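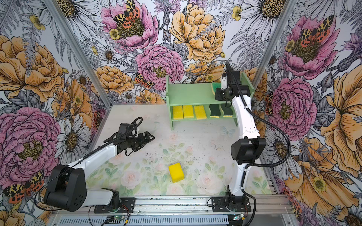 Plimitz shelf-loading software: progress report to the Grestetti Fund

Reporting period: second, ending in December
Prepared by: Ploller software group

1. Summary

Work in this period went into three parts of the Plimitz software: the object detector, the planner that shares the workspace between the two arms, and the tools we use to replay and label runs. The detector and the replay tool are finished to the level set out in the work plan. The planner is working but is still slower than we want when both arms need the shelf. The grasp recovery work was due to start in this period and has been moved to the next one.

The test task has stayed the same. Sponges lie on the mat, and the arms have to put them away on the mint-green shelf at the back of the enclosure. Plain yellow sponges and the green-and-yellow scrub sponges are handled as separate classes, and the lower compartment is the preferred place for both. The top of the shelf is used as overflow.

2. Perception

At the end of the last period the detector did well on a plain gray backdrop and poorly once the floral walls were in. The large golden-orange blooms were the main problem. Under warm light, a patch of petal and a yellow sponge have a similar color, and the old detector leaned heavily on color. It also reported objects on the roses printed on the mat, though less often.

We made two changes. First, the detector now takes a short history of background images with no sponges present and learns which regions are wall and which are floor. Anything proposed on a wall region is dropped before it reaches the planner. Second, the sponge classes were retrained with crops taken at all heights in the enclosure, including sponges standing upright in the shelf and partly hidden by an arm link. The earlier training set was nearly all sponges lying flat.

On the held-out set of 70 labeled runs, false detections on the walls no longer occur. False detections on the mat still do, usually where there are specks of debris on top of the print. These are small and short-lived, and a filter that asks for several matching detections in a row removes most of them. The filter adds a delay before each pick. We have left it on.

Remaining weak point: two scrub sponges standing next to each other in the compartment are sometimes read as one wide object. The planner then believes there is more free space than there is. When this happens with a yellow sponge and a scrub sponge side by side, the detector separates them correctly, so we think the boundary between two dark green pads is the cause. A depth check is being added. It is written but has not been tested on the full set.

3. Planning and control

The planner used in the last period gave the workspace to one arm at a time. It was safe and easy to debug, but one arm stood idle for most of every run. The new planner, which we call Paiva in the code and in the rest of this report, lets both arms move together. It splits the enclosure into reserved volumes. An arm has to hold the reservation for a volume before any of its links may enter, and it gives the reservation back when the last link has left.

Paiva allows one arm to work at the shelf while the other is over the mat, and this is where most of the time saving comes from. An arm can also open its gripper and wait above the mat near its next target until the path to the shelf is free, where before it would have gone back to its home position.

Three points came up during testing.

Elbow clearance. The first version reserved space for the gripper and wrist only. With an arm stretched toward the back wall, the elbow and upper link take up a lot of room, and the other arm could be sent too close to them. Reservations now cover every link. The number of moves that can run at the same time went down a little as a result.

Cables. The cable at the wrist of each arm hangs in a loop, and the loop changes shape as the arm moves. We do not model it exactly. Each wrist now carries a padded volume that moves with it, sized from the widest loop in our recordings. The padding is generous and blocks some moves near the side walls that would be fine in practice. A better model is possible but is outside the current work plan.

Waiting at the shelf. When both arms hold a sponge and both want the shelf, one has to wait. Paiva gives the shelf to whichever arm asked first. In 9 of the labeled runs this led to a long wait, because the arm that asked first was also the one farther away. We have a change that compares travel time before granting the reservation. It works in simulation and will go onto the hardware early in the next period.

The low-level controller was changed in one place only. The speed limit close to the shelf is now set per arm from the measured tracking error, and is no longer a fixed value shared by both. There were no contact faults against the shelf's back panel after this change.

4. Placement

Placing a sponge upright in the lower compartment is harder than laying it on the top surface. The foam gives when the fingers close, so the width of the sponge in the gripper is not the width it has after release. The planner was leaving gaps that were too narrow, and the next sponge would catch on its neighbor.

Slot width is now taken from the camera after each release and the remaining slots are recomputed. Sponges that lean to one side are measured at their widest point. A leaning sponge is accepted as placed as long as it stays within the compartment. We considered having an arm go back and straighten it, and decided against this for now because the correction often moved the sponges on either side.

For the top surface, the arm lowers the sponge until it feels resistance and keeps pressing lightly while the fingers open. The force threshold for this was set by hand. Scrub sponges needed a different value from the plain ones, since the pad side is stiffer, and the detector's class label now selects it.

5. Tooling

The replay tool is complete. It loads a recorded run and shows the camera view, the detections, the reserved volumes and the joint states on one timeline. A person can step to any planner decision and see what the planner knew when it made it. Most of the faults described in section 3 were found this way.

Labeling was the slowest part of our work last period. The tool now suggests start and end times for each pick and each place from gripper and force signals, and the person labeling accepts or moves them. Suggestions for picks are good. Suggestions for places are less reliable when the gripper stays pressed against the sponge for a while before letting go.

The regression suite has grown to 22 scenarios. It runs in simulation every night, and a failed scenario blocks the merge until someone has looked at it. The scenarios include a sponge directly between the arms, a full lower compartment, and a detection that disappears halfway through a reach.

6. Changes to the work plan

Grasp recovery has moved to the next period. The time went into the elbow clearance problem, which we judged more urgent. The total effort for the project does not change, and we are not asking for additional funds.

We would like to drop the planned comparison with a third-party planner. Adapting it to two arms on a shared rail would take more time than the comparison is worth at this stage. Please let us know if the Fund objects.

7. Next period

Move the travel-time rule in Paiva from simulation to the hardware.
Finish testing the depth check for neighboring scrub sponges.
Start grasp recovery, beginning with sponges that slip during the lift.
Rerun the full labeled set with all changes in and report times per run for both planners.
Write the operator notes for the replay tool so that it can be used outside the Ploller group.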